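Cotton jersey after the wash: an interview with Waraporn Suksawat

Waraporn Suksawat tests knitted fabrics at a small textile laboratory in Piltberg. Most of her work concerns shrinkage and twist in plain cotton jersey, the fabric of the ordinary T-shirt. We spoke in October, between two wash cycles.

Her current series covers 142 shirts from three mills. Each is measured before washing, after one wash and after five. "The first wash tells you about the finishing," she said. "The fifth tells you about the yarn." 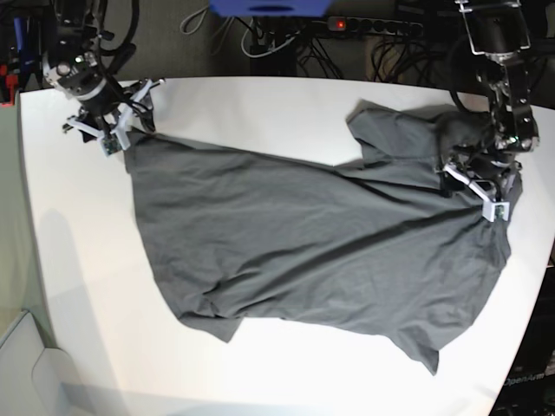 Why side seams move

Single jersey is usually knitted on a circular machine from yarn twisted in one direction. When the fabric relaxes in water, the twist tries to undo itself and the columns of stitches lean. In a finished shirt, one side seam travels toward the front and the other toward the back.

Suksawat calls this spirality and measures it as an angle. "Under five degrees, most people won't see it. Over eight, the shirt comes back to the store." A steam finish can hide the problem until the garment is sold — it does not cure it.

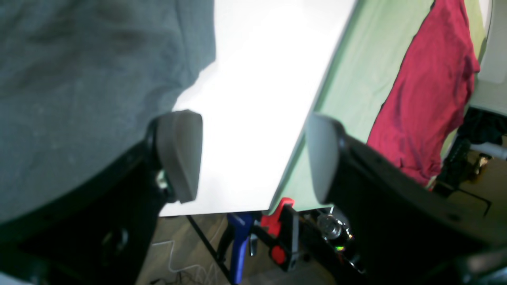
Rocío Vallejo disagrees on the limit, arguing that five degrees is already too generous for a heavy shirt, where the seam is thicker and easier to notice. Suksawat accepts the point for heavier cloth but keeps one limit for the series so that results can be compared.

Drying and length

Length is the other complaint. Jersey is stretched lengthwise as it leaves the knitting machine, and much of that stretch is lost in a tumble dryer. Line drying recovers less of it, and the shirt's own weight pulls against the change. 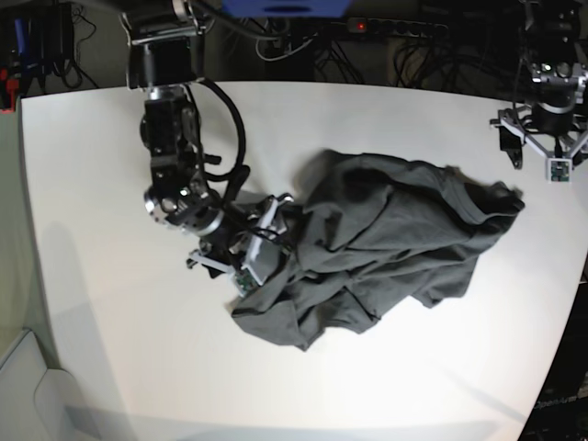 Dark gray fabric on a white tabletop.

The laboratory marks each shirt with two points 350 millimeters apart and measures between them again after conditioning overnight. "People measure straight from the dryer," she said. "Then the cotton takes up moisture from the room, and the number moves."

She also distrusts hems as a reference. A hem has its own thread tension and may shrink at a different rate from the body.

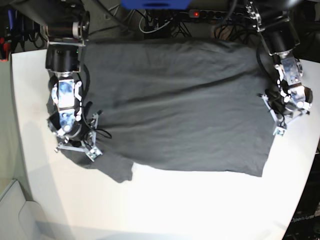
The same caution applies to collars. Ribbing contains more stretch than the body and recovers differently, so she reports it on a separate line.

Asked what a buyer can check in a store, Suksawat suggested following one column of stitches from the hem upward and comparing it with the side seam. Her own shirts are washed cool, and she buys them one size up.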